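Tranard cell, progress report for the period since December
To: Mangubat program office
20th January

Quick one this time, the long version comes with the invoice. Short answer: cell is up, spending on plan, one open problem with the fingers and one with the logs.

Setup. Arm is re-mounted and bolted down at the Nemance shop. Base was out of level after the move, shimmed it, checked again two days later, held. Cable run redone along the back of the arm with more slack at the wrist. The old run was rubbing at the elbow cover and we had bare shield showing in one place. New cable in, old one kept as a spare for bench use only.

Gripper. Took the housing off, cleaned it out, put it back with new screws. Two of the old ones were stripped. Left finger had play in it, traced to the pin and not the drive, so no new motor needed (that line in the budget can go back to you or move to spares, please tell us which). Closing force set again from scratch. Opening width now matches what the controller thinks it is, which it did not in December.

Simulated copy of the cell. This took longer than planned. Every change on the real arm has to go into the model too or the test runs mean nothing. Finger shape, wrist offset and camera position all updated. Kitchen counter layout is loaded with the plate, the fruit and the cutting board, and we use it for the reach check before anything gets sent to the real arm.
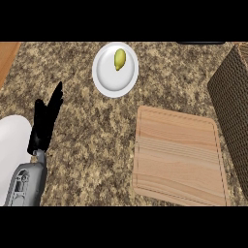

Reach checks are run with the fingers open and the arm coming in from the left. First batch was 400 runs with the old wrist offset, thrown out. Second batch 967 runs with the new offset, all logged and kept. Still going thru the failed ones. Most look like the same fault, the wrist turns late and the fingers come down too flat. We think it is a joint limit left over from the old mount. Fix is written, not tested.

Maintenance. Weekly routine is now on one page and taped to the cell door. Wipe fingers, check pin, check cable at wrist, home the arm, save the log. Grease at the shoulder every 1720 cycles, counter is on the controller screen so no more guessing. Was missed once early in the period, no damage found when we opened it up.

Problems.
Finger pads wear faster on the right side. Don't know why yet. Swapped them left to right to see if the wear follows the pad or stays put. Answer next report.
Logs from the Dretarura controller drop the last few seconds when the stop button is hit. Exactly the part we need. Asked for a patch, no date back so far. Meanwhile we write a second log on our own machine, clumsy but it works.

Money. Cable, screws and pins all out of the small parts line. Nothing over. Shipping for the mount plate came in late and will show up in the next period, not this one.

Next. Test the joint limit fix in the model first, then slow speed on the real arm. Finish the pad wear check. Write up the calibration steps properly, right now they are in a notebook and half of them are arrows. Order two spare pin sets.

Need from you: a yes or no on the motor money, and the new reporting template if there is one, we are still useing the old form.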